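Search questions Search

We use cookies to remember your settings. Accept

Watches slide off the stand – gripper force or approach angle?

asked by Ikechukwu Briggs, 24 Feb 2024

Senior project at Brinley, two arms, task is hang wristwatches on a stand. 27 good runs out of 80. Force set at 95 for both fingers. Demo coming up so kinda stuck. 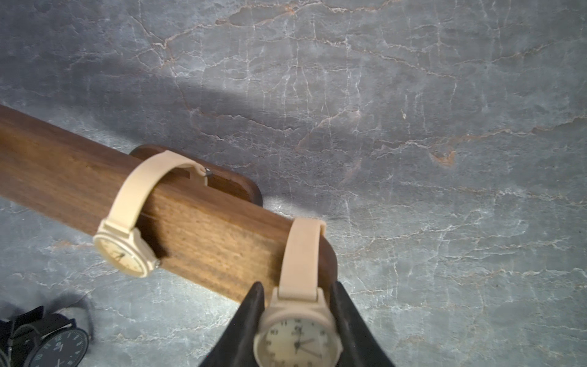 Force is the first thing I'd drop. 95 is way too much for a strap, it just squirts out. Also where you hold it matters – your fingers have the cream watch down by the dial with the strap already over the bar, so try letting go slower there and back off straight. We had teh same thing in October.
– Bello Idahosa 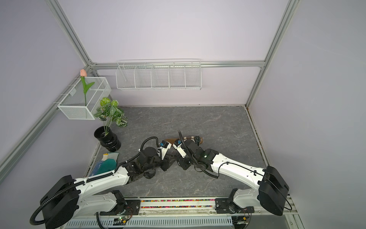

Answer 2

Could be sync. If both arms come in together one nudges the stand. Make the left wait, add 600 ms

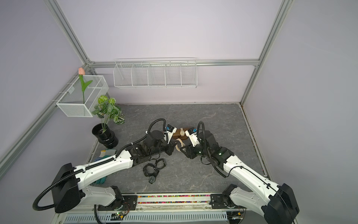

before the right one moves, then log it again. Don't change force at the same time or you wont know which fixed it.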